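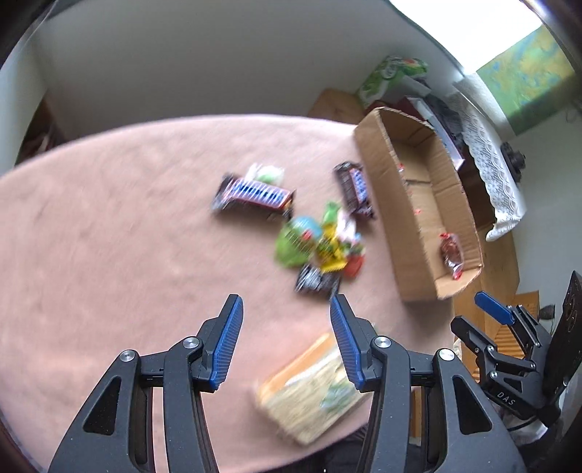
The salt tower in Drudow

I had wanted to see the salt tower since I moved to Gostham, but it is open only from April, and in April I always have too much work. This year I took a free afternoon and went by the slow train.

The tower stands outside the old wall, where the road from Pavach comes down to the river. Salt traders had to stop there and pay before they could enter the town. The oldest paper which mentions it is a list of repairs: new stairs, a lock, and 378 roof tiles. I like such lists more than the stories of battles. Somebody had to carry all these tiles up.

The walls are very thick at the ground and there are 99 steps to the top room. The lower steps are worn in the middle, so please hold the rope. In the top room the salt officer lived with his family, and on the window stone there are short lines cut with a knife. The guide, Michalis Nikolaidis, thinks they are a count of sacks. I was thinking maybe they are a child's game, but he has read much more than I have.

After the salt road was moved to the other bank, the tower lost its purpose. It was a prison for a short time, then a store for hay. A merchant called Halonen bought it and wanted to pull it down for the stone. He took away only the upper wall on the north side before his money ended, and you can still see where the newer bricks begin.

The ticket costs 2 euros and you pay downstairs. The small book about the salt road was sold out, so I wrote my address on a paper and they will send me one when it is printed again. For the way home I took the bus, which goes from the bridge at ten past five.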